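Subject: Re: [allotments] Winter water shutoff and the hose shed
Date: Oct 19, 2023

> Does anyone know when the water goes off this year? I still have leeks
> in and was hoping to keep going for a while. Also, is the hose shed
> staying open? Mine is the green reel on the back wall.

The water goes off in the second week of November, same as last year. Leeks will be fine without it. If we get a dry spell, the rain barrels by the east gate stay in use until they freeze.

1. Hoses

Drain your hose before you hang it up. We lost 2 reels last winter to split fittings. The shed stays open, but the code changes when the water goes off. Plot holders will get the new one by mail.
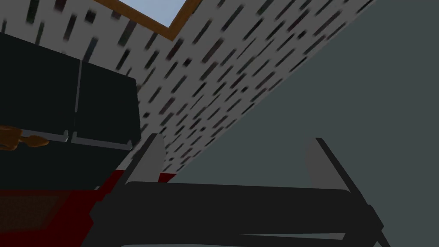
2. Plot fees

Fees are $63 for a full plot and $53 for a half. We have 192 plots and more than half are already renewed. If yours is not, the form is on the Horkik Road notice board – please print clearly.

3. Compost

Umard will drop the leaf compost at the lower lot. Take what you need for your own beds and leave the tarp on the pile. The wood chips next to it are for paths only.
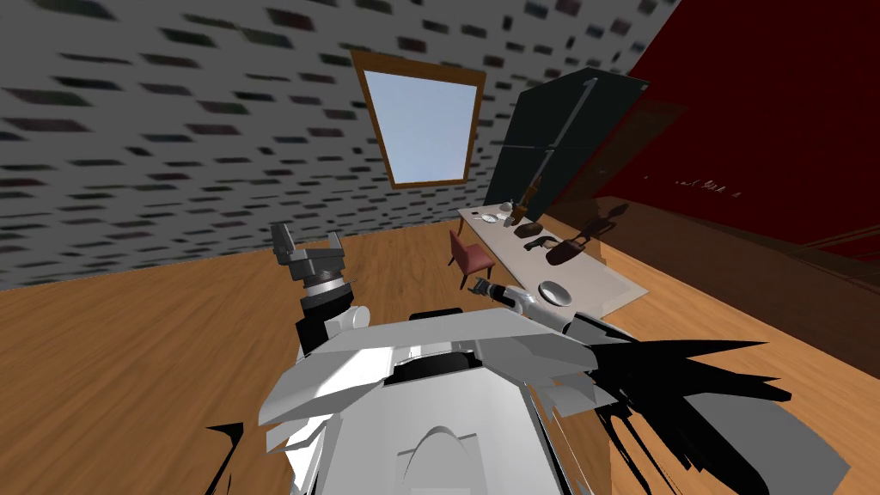
Panagiotou Field Community Gardens – Grounds and Water Team

On the green reel: it is still on the back wall, but the bracket is loose. I would take it home for the winter. The new brackets are on order from Zulinex and I don't have a delivery date yet.

Replies to the list are fine. For a lost shed key, write to the grounds address instead.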